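The Box from Weerasinghe Street

I should say at the start that I never wanted to build a robot that pours tea. It was Imtiaz Ekanayake's idea, and he had it at my kitchen table in December, with his coat still on, and by the time he'd taken it off I had somehow agreed to go halves.

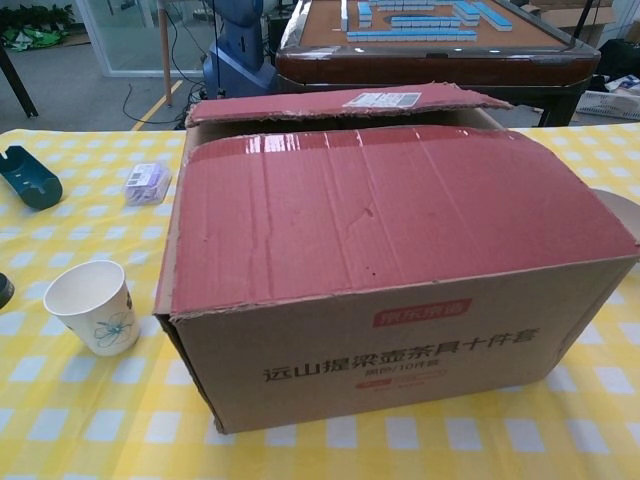

We named it Kevovero, after a word Imtiaz's gran used to shout at the goat. The first version lived in my airing cupboard and could lift an eggcup. The second could lift a mug, but only the one mug, and it had opinions about which way the handle faced. After that my sister asked for her towels back, so we moved the whole lot to the shared workshop in Jillham, where there's a proper bench and a man called Wadmont who sharpens chisels all evening and hums.

'What's it for?' Wadmont asked, the first night.

'Tea,' said Imtiaz.

'I've got a kettle,' said Wadmont, and went back to his chisels.

So the tea set mattered, you see. A ten-piece one, with the handle looping right over the top of the pot, and Imtiaz had worked out that a hook would do the job far better than our poor old claw (which pinched). He'd filed the hook himself out of a bit of bed frame. He was so proud of it! He carried it about in his shirt pocket and took it out on the bus.

The program had got to 1,329 lines by then, most of them mine and most of them there to stop it flinging things. I'd set the pour at 15 degrees and begged him to leave it alone. He gave me his word – and I believed him, which was daft, as I've known him since infants.

On 7th September we ran it for the first time with real water. Wadmont put down his chisel. The arm went out, very slowly, and the hook slid under the handle as sweetly as anything, and up came the pot.

'Two sugars,' said Wadmont.

I looked at Imtiaz, and Imtiaz looked at the screen, where the program now stood at 1,658 lines.

'Go on, then,' he told it, and it reached for the spoon.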